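Zu Besuch bei Grigaitė: Tag der offenen Tür im Tonstudio

Wer die ersten beiden Platten von Clesia kennt, kennt auch den Raum, in dem sie entstanden sind, zumindest vom Hören. Das Schlagzeug klingt darauf trocken und nah, die Gitarren stehen weit außen, und in den leisen Stellen hört man den Holzboden knarren. Aufgenommen wurde beides im Studio Grigaitė in Sukcombe. Im Juni stand auf der Seite des Studios, dass man die Räume im Spätsommer wieder für Besucher öffnet. Ich habe mich angemeldet und zwei Wochen später eine Zusage für die Nachmittagsgruppe bekommen.

Die Anreise geht am besten über Grekport. Von dort fährt ein Bus stündlich nach Sukcombe, die Haltestelle liegt am Ortseingang. Ich war zu früh da und bin erst einmal durch den Ort gelaufen. Viel gibt es nicht zu sehen: eine Hauptstraße, eine Bäckerei, ein Musikgeschäft, das vor allem Noten und Blasinstrumente verkauft. Das Studio liegt hinter einer ehemaligen Schreinerei und hat kein großes Schild. An der Tür hing ein Zettel mit den Uhrzeiten der Führungen.

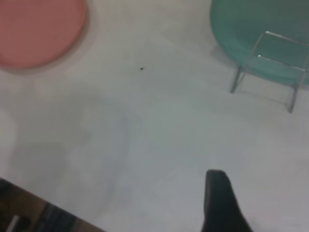

Rosa und Grün auf hellem Grund.

Die Gruppe bestand aus 12 Leuten. Einige spielten selbst in Bands und wollten wissen, was ein Aufnahmetag kostet, andere waren wegen Clesia gekommen. Die Führung begann im großen Aufnahmeraum. Er ist kleiner, als ich nach den Platten gedacht hätte. Die Decke ist schräg, an den Wänden hängen schwere Vorhänge, die man auf Schienen verschieben kann. Für das Schlagzeug gibt es eine feste Stelle in der Ecke gegenüber der Tür. Man hat uns einmal die Snare mit offenem und einmal mit geschlossenem Vorhang vorgespielt. Der Unterschied ist groß, auch für Leute, die sonst nicht auf so etwas achten.

Dann ging es in die Regie. Das Mischpult stammt aus einem aufgelösten Rundfunkstudio und wurde über einen ganzen Winter hinweg neu verkabelt. Aufgenommen wird inzwischen fast nur noch mit dem Rechner, die Bandmaschine läuft auf Wunsch mit. Clesia haben beim zweiten Album die Grundspuren komplett auf Band gespielt, alle zusammen in einem Raum, und erst danach Gesang und Keyboards ergänzt. Wir durften eine dieser Grundspuren hören, ohne Gesang. Der Song ist auf dem Album etwas schneller, als ich ihn in Erinnerung hatte — oder die Live-Fassung war langsamer, das ließ sich nicht klären.

Zur Akustik der Gesangskabine gab es viele Fragen, zu viele für meinen Geschmack. Eine halbe Stunde ging allein für Mikrofonständer und Plosivlaute drauf. Dafür kam der Hallraum im Keller zu kurz, in den immer nur drei Personen gleichzeitig passen.
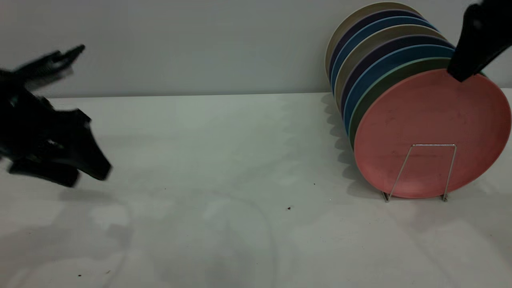 Sukcombe, 6. September 2022

Am Abend nach der Führung gab es noch ein kurzes Konzert im großen Raum. Angekündigt war eine Band aus Grekport, die gerade ihr erstes Album bei Grigaitė abmischt. Gespielt wurden sieben Stücke, ohne Ansagen und mit sehr kleiner Anlage. Der Gesang war in den ersten zwei Liedern zu leise, danach passte es. Am besten hat mir ein langes Instrumentalstück gefallen, das auf einem einzigen Bassmotiv aufbaut und sich erst gegen Ende öffnet. Einen Titel hat es noch nicht.

Wer wollte, konnte danach Platten kaufen. Vom ersten Clesia-Album waren ursprünglich 2.000 Stück gepresst worden, und ein paar Exemplare der Erstauflage lagen noch da, mit dem alten Cover und dem Textblatt. Ich habe eines mitgenommen. Die Pressung ist ordentlich, nur die zweite Seite beginnt mit leichtem Knistern.
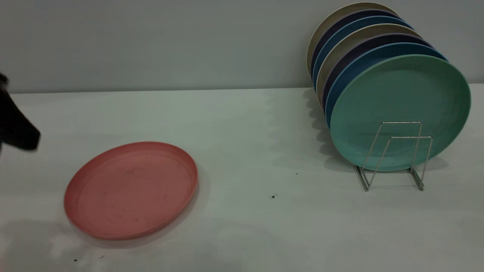 Dazu kam noch eine Kassette der Band aus Grekport mit Demoaufnahmen, drei Stücke pro Seite. Zwei davon hatten sie kurz vorher live gespielt. Auf der Kassette klingen sie roher, das Schlagzeug ist fast zu laut, aber ich mag das.

Noch ein paar praktische Dinge. Die Führung dauert gut zwei Stunden und ist kostenlos, für das Konzert wird am Eingang gesammelt. Fotografieren ist in der Regie nicht erlaubt, wenn dort gerade eine Produktion läuft. Der Keller ist nur über eine enge Treppe zu erreichen. Parkplätze gibt es hinter der Schreinerei, der letzte Bus nach Grekport fährt kurz nach zehn. Ich habe ihn nur bekommen, weil er Verspätung hatte.

Der nächste Termin steht noch nicht fest, Anmeldungen laufen wieder über die Seite des Studios.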